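Week 4: Steam and the Home Kitchen

Steam is my favourite topic in the whole course, so bear with me if I run on a bit! Water boils at 100 degrees, but turning it into steam takes a huge amount of extra energy, and all of that lands on your food when the steam condenses. That's why a dumpling cooks so fast in a basket over a modest simmer.
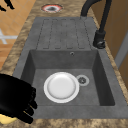 The same thing explains steam burns, so open every lid away from you – yes, even the little ones. Dry oven air at a much higher temperature is far gentler on your hand (try not to test this one).

For the Gornine basket, keep the water two fingers below the base. Buns go in with space between them, as they swell. Broccoli wants a few minutes and no more, while it's still a gorgeous bright green. Fish is done when it flakes. 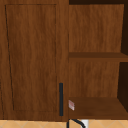 Before next class

Read page 38 of the Koskela reader, the part on flavour and colour in steamed greens. Then steam one vegetable three ways at home: whole, halved and sliced. Jot down your times and bring them along – I can't wait to compare!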